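Budget season: what we're buying for the picking cell, and what we're putting off

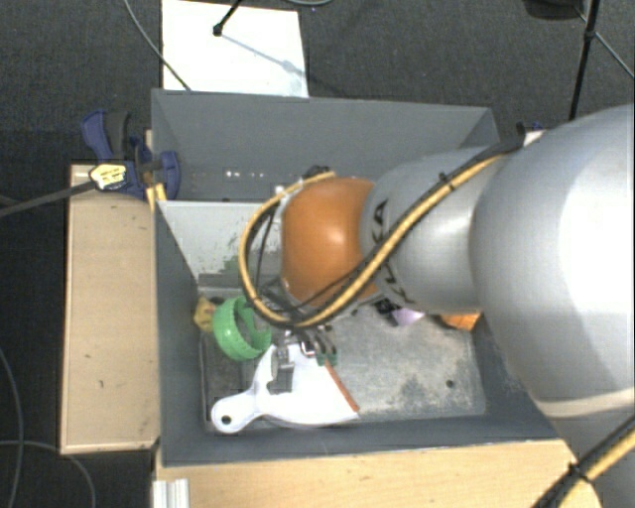 The arm at work over the gray bin, with the gripper down at the white scraper-like tool.

It's spending plan time again, and for once I've been looking forward to it! The automation corner at our Stustadton site has been running on a mix of borrowed shelf space and odds and ends from other departments, and this year we finally get a line of our own. The request went in on Monday. A few of you stopped me in the hallway to ask what's on it, so I'm putting the main points in the newsletter where everyone can argue with them.

First, we are not asking for another arm. The one we have can lift and reach far more than we ask of it, and most days it spends more time waiting for us than we spend waiting for it. What we're short of is all the small stuff that goes around an arm, and that's where nearly all of the money goes this time.

Fingers are at the top of the list. We go through fingertips faster than anything else in the cell, and a day without a good set is a day of no picking at all. Ikent quoted us $209 a set, and we've asked for 3 sets, so there can be one on the gripper, one in the drawer and one out being reworked. If you were here in April when we had none of those, you'll understand why I put this first.

Next come the bins. The gray one has earned its keep (it has the scuffs and stains to show for it), but we want a second one the same size so that one can be loaded while the other is being picked. Esfahani has a steel bin at $378 with mounting flanges on the base. I love this one. A bar clamp over the rim holds a bin just fine, and I'd still like to bolt the thing down and give the clamp back to the workshop. Please check the flange spacing against our table before anyone signs the order, as their drawing and their catalog don't agree.

Then cable care, which sounds dull and is my favorite part. There's a lot of yellow and black cable riding along on that arm, tied down every so often, and it needs a nice wide loop so the wrist can turn freely. We've put in $100 for proper ties, brackets and a spare length of sleeve. It's the cheapest line on the whole sheet and I expect it to save us more stopped afternoons than anything else we buy.

We've also put in for test objects, and here I need your help. Right now the mix is whatever turned up: a green ring, the scraper-like tool, a few smaller pieces in black, lavender and orange. It's a good mix, because flat things and round things ask very different questions of a gripper, but we want more of it. If you have clean household or workshop items with odd shapes that you'd be glad to see the back of, drop them in the crate by the loading door. No glass, please, and nothing heavier than a full water bottle.

Put off until next year: the Clilunport bin feeder. We had a long call with them and I came away very excited, but it wants more floor than we have, and the price doesn't include installation. I've kept the quote and will ask again once we know whether the storage area next door is moving.

Comments on the list are open until the end of the month. The spreadsheet is in the shared planning folder, second tab. If you add a line, please put your name and a supplier next to it, and include shipping in the price. We forgot shipping last year and had to give up a torque wrench to cover it.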